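Sorting Small Things into Labelled Baskets

By Kimie Tsuji

Most clutter on a desk or a worktop comes from small things that have no fixed home. A couple of baskets and a few paper labels will deal with most of it. The method below works for play food, stationery, chargers, sewing bits and anything else you can pick up in one hand.

What you need

Two or more open baskets
Plain white paper
A thin black pen
Scissors
A table you can clear completely

Choosing the baskets

Go for baskets with a rectangular shape, as they sit together on a shelf without wasting space. Flared sides are helpful on the table because the opening is wider than the base, but measure across the rim before you buy, as that is the part that has to fit your shelf. Woven wicker is light and easy to carry. Run a hand around the inside first and trim any sharp ends with scissors.

Shallow baskets are best for sorting. In a deep one the first things in are soon forgotten.

Setting up the table

Clear the table and wipe it down. Put the baskets on it with a hand's width between them, and leave the rest of the top free for the things waiting to be sorted. If your desk goes up and down, set it so that you can reach into the far basket without stooping.
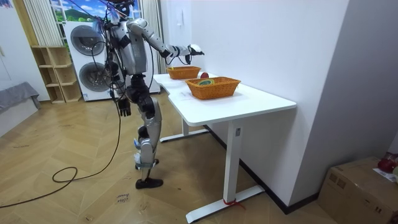
Tip out one drawer or box at a time. Doing the whole room in one go usually ends with everything back where it started. I allow 20 minutes for a drawer and stop when the time is up.

Writing the labels

Use one word per label, and make it the word the household really says. "Fruits" is better than "play food, assorted". Write in lower case if young children will be reading it, as those are the letters they tend to see most in books.

Lay each label flat on the table in front of its basket. Don't fix it on yet. Names often change once you see what there is, and a loose sheet is quick to swap.

Sorting

Pick up one thing, read the labels, put it in. Start with the things that are easy to place and leave the doubtful ones on the table until last. With children, let them put in the first piece themselves and talk about where it belongs.
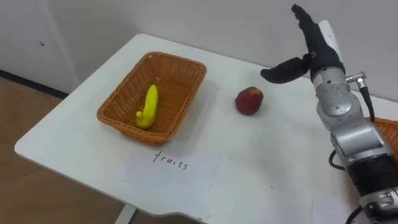 The "fruits" basket with the banana in and the apple still on the table.

If you have more than 3 doubtful things left at the end, they probably need a label of their own. One or two can go in whichever basket is nearest in use.

Finishing off

When the names have settled, cut the labels down and tie them to the rims with string. Put the baskets back at a height where the people who use them can see in. Check them again after a month and take out anything that has strayed.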